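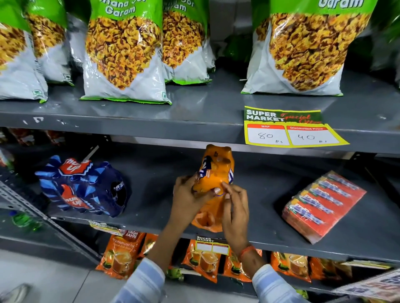 Drurkthorpe, the practice shop, August

Middle shelf again. I know I said in the last entry that I was done with it and would move on to the cash desk, but I stood in front of that bay this morning with my tea and it bothered me all over again, so out everything came and back it went, and I may as well write down what I learned while my arms still remember it.

For Ernő, who missed the start of this: the bay is the gray metal one with the scuffed front lips, Chana Jor Garam in the big bags up top, drinks multipacks in the middle, tea underneath. The question is still the one Veronika Kun wrote inside the cover of this notebook, whether one person can reset a mixed bay neatly in 15 minutes without putting anything on the floor. My answer is still "nearly," and the trouble is still the bottles.

A shrink-wrapped bundle of bottles has no flat side worth the name. You stand it up and it looks wonderful for as long as you keep your hands on it, and then you take one hand away and feel it start to think about leaving. The film gives a little, the bottoms of the bottles aren't all level with each other, and the whole thing wants to roll toward whichever shoulder is lowest. I tried the orange pack upright because upright shows the name better and takes less width. Left hand on the side, right hand flat on the front, ease it back until it touches something. That part is quite pleasant! But if there's nothing solid behind it you have only moved the lean to where you can't see it, and the next shopper who picks up its neighbor will get it in the lap.

So I am coming around to laying them down. Veronika has been saying this since the first week and has been very gracious about my slowness. Lying down, a bundle sits in its own dents, and a slight angle helps more than I expected, as the corner finds the back of the shelf and stops there. It does eat up width. The clear depth is 364 mm from lip to back by my tape (Ernő, please check me, I was holding the tape with my chin), and a long pack laid straight front to back pokes its nose out farther than I like. Laid on the diagonal it tucks in. It looks a bit casual, I'll admit, like books on a bedside table, but it stays put.

The long red packs are much better behaved. They go down where you put them, and the only thing to watch is the far end, which likes to ride up on whatever is already there. Press both ends at once.
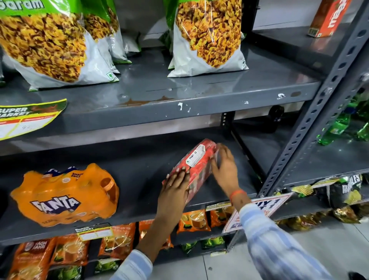 I do it with a flat hand at the near end and a proper grip at the far end, and I count that as one move in the timing, though Veronika counts it as two. We will have to agree on this before anybody compares our sheets. I wrote to Szénási asking how they score it on their training floor and will paste the reply in when it comes.

Price signs. I like the new ones, with the green header and the red "Special Offer," and I like that the price goes in by hand, because it makes the bay look like a place where somebody works. The first one I looked at says 80 Rs for the MRP and 40 Rs for the discounted price, and it reads perfectly well from the aisle. What I don't like is how they hold on. They don't care for a scuffed lip. One was curling away from the metal at the left end of the top shelf, and once a corner lifts, every sleeve that goes past catches it. I would like to try wiping the lip down and pressing the sign on for a slow count before anything is loaded above it. If that fails, Tistico sells a clip-on rail, and the budget line for small fittings has 2,000 Rs left in it, which ought to stretch to one bay's worth. Please don't spend it on tape before then.

The other thing about signs is that they belong to a shelf and the goods wander. If the snack bags shift one place along, the sign is suddenly talking about the wrong neighbor. I'd suggest we fix the signs last, every time, and I'm underlining this because I am the one who keeps doing them first.

Snack bags, while I'm up there. They are big and light and full of air, and they stand up on their own as long as they have company. Take one out and the next one sags into the gap with a sort of sigh. I used to shove them back from the top, which crumples the green part with the name on it, the very part people look for. Now I push low down, with the back of the hand, and give the top a little pinch to finish. Strays at the back should come forward before new ones go in. It's dull, but a second row that nobody can see may as well be in the stockroom.

Then the Thums Up. Of all the packs in this bay it has the most personality and the least sense of direction. 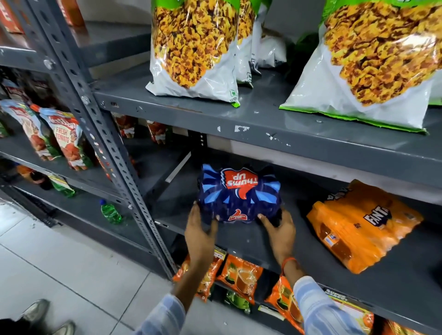 What works for me is low on the left corner with the fingers well spread, palm against the right side, set the near edge down on the shelf first and then let the weight follow. Don't pinch the film. It feels like a handle and it is not one, and I have a torn wrapper in the bin to show for finding that out. Check which way up the name is before you commit, too; turning a bundle over once its neighbors are in means taking the neighbors out. Veronika suggests a habit of reading the logo aloud as you lift. I felt silly the first few times and now I can't stop.

Leave a finger's width between the blue pack and the orange one. Packed tight they look splendid, and then the first person to pull one brings the other along.

Tea on the shelf below I haven't touched, and I'd rather leave it until the drinks are settled. The packets face front nicely and their pictures of cups do half the selling. My one worry is clearance: when you lean in to the middle shelf your forearm is near enough to brush them. Some 150 mm more between the two would cure it, but that means moving the brackets, and moving the brackets means emptying everything, and I've emptied everything enough this month.

Times: nothing I'd put on a chart. My best was inside the limit with one pack turned wrong, and the tidy one ran over. Ernő, would you have a go without reading the paragraph on bottles? I'd like to see what you do with your hands when I haven't told you.

To do: second tape measurement, lip wiped, signs last. Ask at Undwood whether they can spare a bay divider. Bring a longer pencil.

3 comments · 6 shares

Home | Notebook | Floor plans | People | Contact

Recent entries
Brackets, and why we stopped moving them
Veronika's notes on the cash desk
Baskets by the door, second attempt
What we borrowed from Undwood
Reading a shelf from the aisle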